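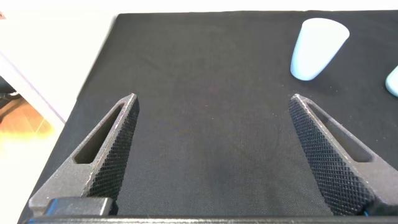

Black against a dark surface.

Nina Dark Wax by Sandolov
Tinted paste wax for wood furniture and trim

Item 41
In stock, ships Monday
Size: small tin / large tin
Color: Black, Walnut, Old Oak, Clear
Add to cart
Add to wish list

Description

Soft paste wax, tinted, for tables, chairs, frames, old doors, that sort of thing. Goes on with a rag or a short brush. Leaves a low sheen, more if you buff it hard. Black is the seller. Walnut is second and it runs a bit redder than people expect so please order a sample first.

The recipe came from Gatchalian, the little paint shop Leonora Lumanlan ran before she joined us. Same beeswax and carnauba mix, new tins. If you bought the Gatchalian wax in the flat tin with the green lid, same stuff, and you can top up an old piece with the new one no problem. Lids are better now. The green ones stuck.

Nina was her shop cat.

Where it works

Bare wood. Stained wood. Over shellac or milk paint, once fully dry. Chalk paint yes, but put Clear down first or the tint grabs and you get blotches you can't pull back out. Ask us how we know.

Open grain takes the Black really well – oak and ash especially. It packs into the pores and the rest wipes back. Pine is hit or miss. Knots stay shiny, the soft parts drink it up. Do a test spot under the seat or inside a drawer.

Not for floors. Not for cutting boards or the inside of bowls. Not for outdoor pieces, it will go white in the rain and you'll be writing to us in May.

How to use

Clean the piece and let it dry overnight. Sand bare wood to 220, no finer.
Scoop a little wax, less than you think.
Rub in circles, then wipe with the grain.
Wait 25 minutes. In a cold garage, closer to 60.
Buff with a clean cotton cloth.
Second coat the next day if the color looks thin. Third coats are mostly wasted.

Carvings and moldings: short stiff brush, work it in, then wipe the high spots before it sets up. If it sets up too hard, a bit of Clear on a rag softens it again. Mineral spirits also but that takes the color too.

Let the piece sit a few days before you put anything heavy on it. Lamps leave rings if your in a hurry. Full hardness takes some 9 days, longer if the weather is damp.

Care

Dust with a dry cloth. No spray polish, it goes gummy. Re-wax tabletops when water stops beading, chairs whenever you feel like it. Hot mugs will mark it. Most marks buff out, a few need a dab more wax.

Tin care: keep the lid on tight, store indoors. If it dries at the edges stir the middle out to the side. Separated wax after a hot truck ride is fine, just mix it cold with a stick. Don't heat it on the stove.

Safety

Contains solvent. Open a window. Keep away from flame, kids and pets. Oily rags can catch fire on their own so lay them flat outside to dry before they go in the trash. Wear gloves with Black or you'll have Black fingernails through the weekend.

Goes with

Clillari short brush, natural bristle. Fits the large tin, not the small one, sorry
Clillari cotton cloths, bundle
Sandolov Wood Soap, unscented
Sample card, all four colors on oak

Shipping and returns

Ground only, because of the solvent. No air, so no Hawaii or Alaska for now. Unopened tins come back for a full refund less postage. Opened tins we can't take. Dented tin? Send a photo, if the lid still seals we'll credit part of it, if it doesn't we'll send another.

Pickup at the shop door until 4 pm, ring the side bell.

Questions

Can I mix colors? Yes. Black into Walnut, a little at a time. Write down what you did.

Does it smell? Yes, for a day or two. Like turpentine and honey.

Can I paint over it later? Not without stripping. Paint wont stick to wax.

Is the Black a true black? On dark wood yes. On maple it reads charcoal – get the sample card.

Bulk orders and trade accounts, write to Vasylyna Sydorenko through the contact form. Put the item number in the subject line or it goes in the general pile.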